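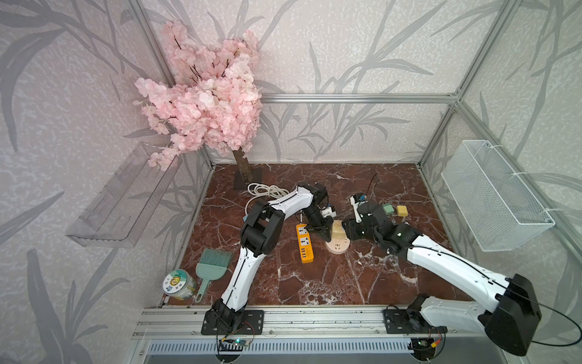 TADDALE RESIDENTS' ASSOCIATION
Minutes of the Ordinary Meeting, 2020-05-30

Present: Fredy Quintero (Chair), Hortensia Ríos, Percy Muñoz, Katherine Carhuamaca (minutes)
Apologies: Maritza Puma

1. Minutes of the previous meeting
The minutes of the March meeting were approved with one correction: under item 4, "Lozano Road" should read "Lozano Lane".

2. Stairwell lighting
Mr Muñoz reported that Grorell had replaced the fittings in both stairwells. The invoice, number 1353, had been received and was approved for payment. The timer on the second landing remained too short, and Grorell would be asked to return.

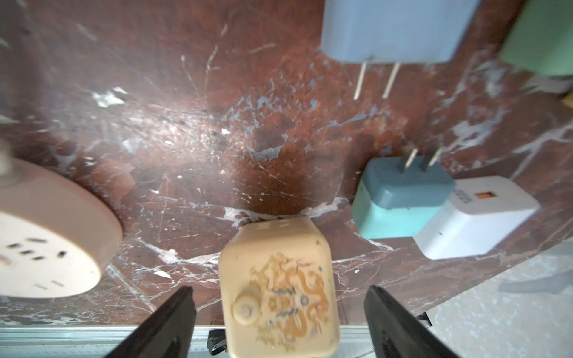

Mr Muñoz added that the contractor had left no written guarantee – he would obtain one before payment was released.

3. Garden
Ms Ríos presented the replies to the garden letter. Nearly 40 households had answered, most of them in favour of replanting the north border. Custik had quoted for clearing the old hedge, and a second quotation was awaited.

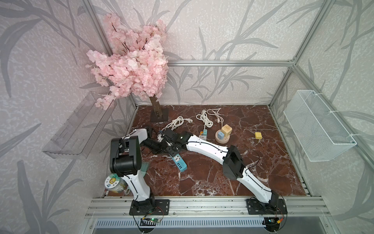 The choice of tree for the front entrance was then discussed. Ms Ríos favoured a living cherry in the ground. Mr Quintero noted that the paving there could not be lifted, and asked whether an artificial one would be acceptable, with pale pink blossom and a trunk standing on a flat black base. Opinion was divided – the matter was deferred until Ms Puma could be present.

4. Bicycle store
It was agreed that 2 further keys be cut. Unlabelled bicycles would be given five weeks' notice.

Action: KC to post the notice.

5. Any other business
None.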